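Mikadetti Holanda office partition: a long-term review
by Mitra Abbasi

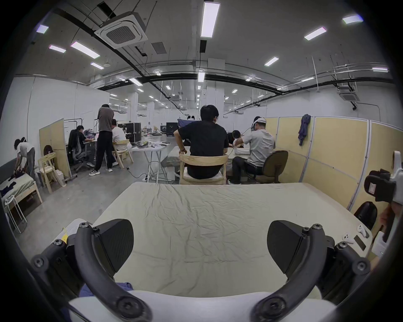
The Holandas are on the right, beige with white frames. One has acquired a jacket.

There is a kind of furniture you only buy when you have given up on walls. We rent one big room with a grey floor and a great deal of middle, and for the first year we lived in it like people waiting for a train. Everyone could see everyone's lunch. If you rang the dentist, the whole office learnt about the molar.

A builder came and quoted for a stud wall. He sucked his teeth, as they must be taught to do, and the landlord then said no anyway, which saved us arguing over the price. So it was partitions. I was put in charge on the grounds that I had complained the most.

I got it down to two. The Fovis was the handsome one, all rounded corners and a colour chart with names like Oat and Quiet. The Mikadetti Holanda came in beige, and the beige was called Beige. Each Holanda panel is 185 cm tall and 90 cm wide, and the set we ordered came to just under £1000 with delivery. The Fovis would have cost half as much again, and the feet stuck out so far in the showroom that I kicked one while admiring it. I've had the Holandas for 14 months now and have opinions.

Delivery and putting together

They arrive flat, stacked, in more cardboard than seems possible. The driver's contract was evidently with the kerb. Mine was with the third floor. Two people can carry a panel up a normal staircase provided they are on good terms at the bottom, and I'd measure any tight landing before you order, as ours left a smear of magnolia along one white frame that has resisted everything I own.

The instructions are a single folded sheet with no words, only a bald little figure who is first sad and alone with the panel and then happy with a friend. He has a point. On my own I spent most of an hour on the first one, chasing it round the floor while trying to get a bolt in the underside. With someone else holding the top it's a few minutes each. You get one Allen key for the entire set. I've still got it, in a mug, and would not lend it to my own mother.

The linking clips deserve a paragraph to themselves. They go in at the side, one high and one low, and they're supposed to "click". Ours gave a sort of cough. If you hear nothing, lift the panel a finger's width, push the clip again with the heel of your hand and let it drop. After that they hold very well indeed, to the point where I've stopped promising people that we can rearrange the room "in seconds".

Standing up

A single Holanda on its own is nervous. It won't fall on you, but it trembles when a door shuts, and I wouldn't have one loose anywhere near small children or anybody who gestures. Link a few in a row and they steady each other. Put a bend in the row and they're as solid as anything that isn't screwed to the building. We ran ours dead straight to begin with, as it looked smarter, and changed our minds within the month.

The feet have levelling pads that screw in and out. Our floor looks flat and isn't, and the pads coped with all but the very worst corner, where I have used a beer mat. The beer mat has been there for over a year and I now think of it as part of the product.

What they hide

Seated people, entirely. Standing people, mostly, depending on the people. They hide clutter best of all, and here I must issue a warning. Once you own something you can put things behind, you will put things behind it. I put a row up to make a quiet corner and within weeks the quiet corner was where boxes went. I make no claim to be above this. Several of the boxes are mine.

What they don't do is fill a room. If you look at the rest of ours you'll notice we still have plenty going on in the open: desks, a folding table covered in small bits and pieces, a large mattress with a beige sheet on it, a cable wandering over the floor to its power strip. Panels give you an edge to put your back to. Tidying remains a separate purchase.

What they don't hide

Sound. The brochure said "acoustic comfort", a phrase I have turned over in my mind many times since. With a row between me and a telephone call I can hear slightly fewer consonants. I still know about the molar. If you're buying for noise, go and stand behind one in a showroom while a friend talks about money on the other side, and see how you feel.

There's some benefit in not being looked at, mind you. People do lower their voices a bit near a partition, in the way they do near a church. I'd call that manners and give Mikadetti no credit for it, but it does help.

The top edge

Nowhere in the catalogue is there any mention of coats, and I find this an extraordinary oversight in a company that must have met the public. The top of a Holanda is at the exact height where a hand holding a jacket naturally comes to rest. We have hooks by the door. They're good hooks. I chose them. In winter the partitions wear more clothes than we do.

In fairness the frame takes it without complaint. A dark blue jacket over one panel does no harm that I can find, and a wet raincoat left overnight in January left no mark on the beige, though I wouldn't make a habit of it. Heavy rucksacks are another story. Somebody hung one by its straps and the panel leaned towards him like a person hard of hearing. Mikadetti sell a clip-on hook as an extra, two to a packet. I haven't bought any, out of principle, and the principle is the hooks by the door.

Cleaning and wear

Beige was a gamble. It has come out of it better than I expected. Fingermarks gather along the sides where people grab the panels to steer round them, and those come off with a damp cloth and a bit of washing-up liquid. Coffee wants catching the same day. Biro I can't help you with.

The white frames are the weaker half. They scuff at chair height, and a chair on castors will find the same spot again and again with real dedication. I touched ours up with a pot of white metal paint and you'd have to crouch to see where, although I do find I crouch.

One foot cap split in the first winter. I wrote to Mikadetti expecting silence and got a small padded envelope with two caps in it and no note, which I thought was rather stylish.

Against the alternatives

We also had a spell with the Wokberg folding screen, the three-leaf one that turns up in every office sale. It's a good deal cheaper and it folds away, and I'd have it in a spare bedroom without a second thought. In a room where people walk about all day it was on its face by teatime. The hinges squeak as well, a small rising squeak like a question.

A plain tall wooden board does the job in its way, if you've got one and somewhere sensible to stand it. It's less bother to wipe and I think it's warmer to look at than beige. It also weighs what wood weighs.

As for the Fovis, I met one again recently in somebody else's reception. It had gone a bit grey along the bottom and the feet still stuck out. I was pleased in a way I'm not proud of.

Who should buy it

Anyone with a big plain rented room, a landlord with views on drilling, and a second person to hold the other end. If you move desks every week, go for something on wheels, as those clips will break your spirit. If you want to keep out noise you need a wall, and I can recommend a builder who sucks his teeth.

I'd order the same again, with one more panel than I think I need. I was one short, rang up for it four months later and found the beige had been "refreshed" in the meantime. The new one is a shade pinker than its neighbours. Visitors never spot it, and I've looked at it every working day since.

Good: steady once linked, wipes clean, spare parts turn up
Bad: clips, scuffed frames, wishful thinking about sound
Verdict: four stars out of five, and the missing star is for the pink one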